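Hand-held gripper pair: left jaw closes short after pad change, width reading drifts
Lendelau Help > Handheld tools > Setup and maintenance

Question

We run a pair of hand-held grippers with the Purves jaw set. After fitting new finger pads on both units, the left one no longer reads zero when fully closed. It stops at 4 mm on the width readout and the trigger feels normal all the way. The right unit, same pads, same batch, reads zero as it should.

Done so far:
Swapped the cables between left and right. Fault stays with the left unit.
Ran the zeroing routine from the Uvlow tool, twice, both times with the trigger held in. It accepts the value, then the offset creeps back over the session.
Checked the housing screws. All present and none of them loose.
Cleaned the lens and the marker faces with a dry cloth.

The pads went on with the adhesive strip, no shims. Firmware is the August release on both units. View from the left unit's own camera with the fingers out of the way, in case the recess matters:
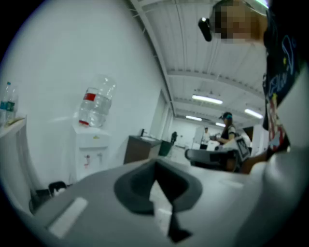

Before touching the zero again, take the pad off and look at the seat. On this jaw set the new pads are moulded slightly proud at the heel, and if the old adhesive has not been fully removed the heel meets first and the fingers stop short. The software then stores that stop as closed. Once the adhesive beds down under load the closed position moves, so you get your creep. Two causes, one symptom, and re-zeroing hides both of them for an hour or so.

Order of work that I would follow:

1. Power the unit down and unplug at the tool end.
2. Peel the pad from the tip towards the heel.
3. Remove all of the old adhesive with isopropyl alcohol and a plastic scraper. No metal, the rim marks easily.
4. Let it dry. Fit the pad dry, without removing the backing, and close the fingers by hand. If they meet along the full length, the seat is fine.
5. Fit properly, clamp lightly, leave it overnight.
6. Zero with the trigger released and the fingers pushed together by hand. Holding the trigger loads the spring and you store the flex as well.

Step 6 is where most of the odd readings on this forum come from. The Uvlow prompt says "close the tool", which people take to mean the trigger.

Also look along the meeting line with the fingers closed, from the camera side. You want the two rims parallel. If they make a narrow V, the fault is in the carriage and no amount of pad work will cure it.

Edited to add: there is a torque figure for the carriage screws in the Purves sheet. Use that one and ignore the figure in the old Kostance manual, which is for the metal carriage.

Follow-up from the original poster

Did steps 1 to 4. There was old adhesive at the heel, a ridge along the inner edge, about the width of a matchstick. Removed it. Dry fit now closes along the full length. I have not done the overnight clamp on the second pad yet.

For comparison, this is the sort of view we work from when checking the rims. It is easier to judge on the monitor than by eye, as the wide lens exaggerates any lean. 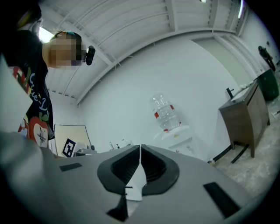 Would still check the trigger return spring while you are in there. Mine read short for weeks and it was the spring, not the pads. Replaced it and had no more trouble. Can't remember the part number, sorry.

Reply to the above: the spring on the plastic carriage is not a separate part, it comes with the slide. A weak one shows up as slow opening, and the poster says the trigger feels normal. I would leave it alone for now.

Second answer

The first answer covers the mechanical side. The other half is the check afterwards, and I would not put the pair back into use without it. A zero stored on the bench with one tool in your hand tells you little about how the two units agree in the working posture, tools pointed down, wrists loaded, cables hanging as they normally hang.

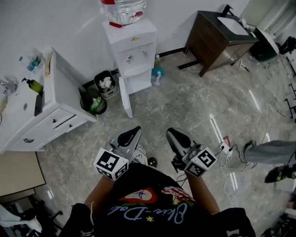

Hold both like that and let the cables go slack. A cable that pulls on the grip will turn the tool a few degrees, and you will correct for it with your fingers on the trigger without noticing. Then:

Open and close both tools together, 50 cycles at an even pace. Log the closed value on each.
Close both on the same 62 mm gauge block, one after the other, and note the reading.
Repeat the closed value at the end.

If the left still climbs during the cycles, the adhesive has not cured or the carriage is moving. If the closed value holds but the block reads wrong, your scale is off and zeroing will not touch it. Run the full width calibration in that case.

Do the same check after every pad change. We also do it at 3000 cycles whether or not anything feels wrong, and keep the numbers on a card in the tool case. Check the marker cubes for play at the same time. They are clipped on, and a cube that rocks gives you a pose error which looks very much like a bad width reading if you are only watching the replay.

Follow-up from the original poster

Clamped overnight, zeroed with the trigger released. Left unit closed value held at zero through the cycles. Block reading agrees with the right unit. Cube on the right had some play, now reseated.

Marked as solved 29/11/2025

Related questions
Uvlow does not save width scale after restart
Which adhesive for Purves pads on the older fingers?
Trigger slow to open in a cold room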